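Button Collecting

Button collecting is the hobby of gathering, sorting and generally fussing over clothing buttons, and I may as well say at the start that I'm hopelessly fond of it. I've kept this page going for years as a sort of home-made encyclopedia entry, so expect facts with a fair bit of me mixed in.
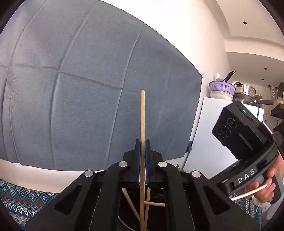
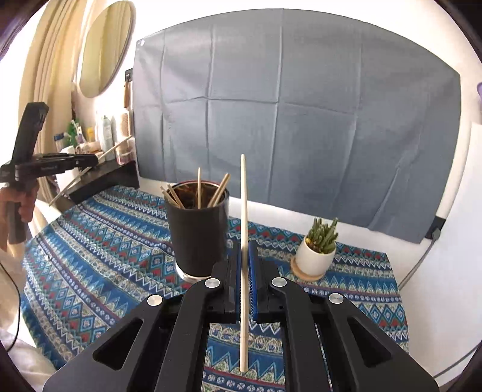

Most collectors start the way I did, with a tin. Mine came from my great-aunt, Rosalind Strickland, who cut the buttons off every worn-out coat before it went for rags. There were 434 in it when I first tipped it out on the bed (I was eight, and very thorough), and I've still got all but two of them.

What counts as a button?

Anything made to fasten or decorate clothing by way of holes, a shank or a loop. Sew-through buttons have holes, usually two or four. Shank buttons have a loop at the back so the front can be as fancy as you like, and those are the ones that tend to cost money! Studs, toggles and cufflinks are neighbours. Some clubs let them in and some get quite sniffy about it.

Materials

Shell is my great love, especially the smoky grey sort that goes green when you tilt it. Then there's glass, horn, bone, brass, pewter, wood, china and any number of plastics. Black glass often gets sold as jet. Real jet is much lighter in the hand and feels warmer against your cheek, so hold a few of each and you'll soon get the knack.

Early plastics need watching. Celluloid can break down with age, and when it does it gives off fumes that will spoil whatever is stored next to it. I lost a whole card of steel-backed ones that way and I'm still cross. Keep celluloid apart, let the air get to it, and please don't seal it up in a bag.

Sorting and mounting

You can sort by material, by size, by picture or just by colour. Arlo Rosenthal, who got me into my first swap meet, only keeps buttons with animals on them, and he's perfectly happy with his 53 foxes. I go by material first and then argue with myself about the rest.

Mounting is usually done on stiff card, with holes punched for the shanks and a bit of coated wire threaded through at the back. Use acid-free card if you can get it. Metal buttons want a soft dry brush and nothing else, and water is a bad idea for wood, horn or anything with paper or fabric in it.

Where to find them

Car boot sales, charity shops, house clearances, your gran. The Nanell button fair in September is the big day out for me, and Rochelle Yazzie usually has a tray of odd shell pieces there for next to nothing. Mixed bags sold by weight are a gamble. My last one had 500 in it and they were mostly shirt buttons, but there was a lovely little brass owl right at the bottom, and Arlo has already asked for it twice.

See also: buckles, thimbles, hatpins, sewing boxes

Last updated 2024-05-06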